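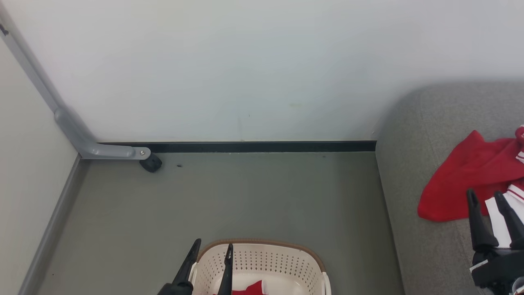
Quick one tonight, bus was late and I've still got lunches to make. But I said I'd write up the laundry thing so.

Short version: can a machine pick the clothes up off the couch and put them in the basket yet. Sort of. Slowly. I'd still not buy one.

Longer version. Regulars will know I've been banging on about chores and robots since the dishwasher post, the one that got 486 comments, mostly from people telling me I load it wrong. (I don't.) My argument then was that every machine we've let into the house does its job inside a box. Washer, dryer, dishwasher, oven. You do the fetching, it does the box part. Nobody minds because the box part used to be the awful part. But now the fetching IS the awful part, and it's been sitting there untouched for my whole life.

So laundry. I don't mean folding, everyone wants to talk about folding. I mean the bit before. Shirt on the arm of the sofa, socks under the sofa, towel on the door handle. Getting all of it into one basket. A four year old can do it, whether they will is another post.

What makes it hard is cloth. A mug is a mug, pick it up from any side and it's still a mug shape. A red jersey thrown on a grey couch is a different shape every single time it lands. No handle. Bit of sleeve on top, hem underneath, the collar who knows where. You and I just grab a handful and don't think about it. Two stiff fingers have to choose a spot, close on it, and hope they've got the jersey and not the couch as well.

The colour part is easy at least, red on grey, you'd spot that from across the street. Try it with my lot. Grey trackies on a grey couch. Black socks on a black rug. I lose those myself.

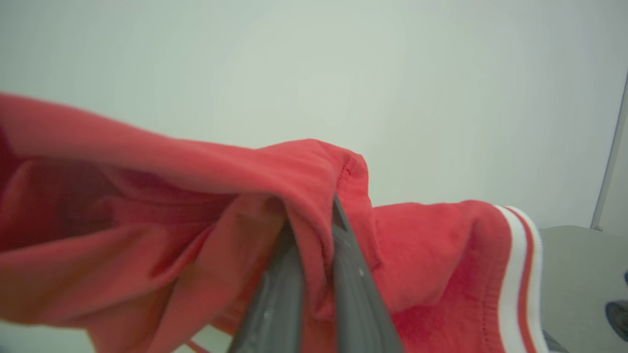 A pinch is a funny way to hold clothes when you think about it. You get one little pleat of fabric and everything else hangs off it however it likes. Drapes over your fingers, drags along, catches on stuff. Fine for a T-shirt. A wet bath towel, no way, I wouldn't trust a pinch with that. Or a doona cover, which beats me with two hands and a bad attitude.

And cords! Drawstrings, hoodie strings, bra straps, those hanger loops inside the shoulders of dresses that everybody cuts off. Anything dangly is going to snag on the basket sooner or later. I had a pair of shorts do a full knot around the agitator last April and it took me longer to free them than to wash the load.

Things I think are pretty close to being sorted:

Seeing that something on the couch is clothes. Grabbing it somewhere, anywhere. Moving it over the basket and letting go, because a basket is a big forgiving target and nobody cares how it lands.

Things I don't think are close at all:

Knowing if it's dirty. This is the big one for me. The jumper on the chair isn't dirty, it's the chair jumper, it lives there. Pockets. Tissues in pockets, oh god. Things turned inside out. Knowing that the red jersey does not go in with the whites, ask me how I know. And knowing when the jobs finished, cause there's always one sock.

Then there's money. I priced up our little front loader again for comparison, the Sunholm, and with delivery it'd be almost 300 more than we paid. For a box! I don't want to guess what two arms and a pair of eyes would set me back. The hanging rack from Nygård is still the best thing I ever bought for that room and it has no moving parts.

Someone in the comments always says just wait two years. Been hearing that for a good while. I did a bit of time on the packing floor at Hollden before the kids, and it was the same there, the belts and the taping machine were brilliant and then a person stood at the end and dealt with anything floppy. Bagged bedding, mostly. 3,213 units was our best shift and every floppy one of them went through somebody's hands. I'd bet the floppy end is still people.

I'm not down on it though. I'd genuinely love it. If a thing could do a lap of the lounge room while we're asleep, slow as you like, take all night, and I came out in the morning to a bare couch and a full basket? Sold. Doesn't have to be quick. Doesnt have to be tidy either, I'm not.

Tomorrow or the day after I'll do the Gistorura post, I know, I've promised it twice. Need to find the receipts first. Right, lunches.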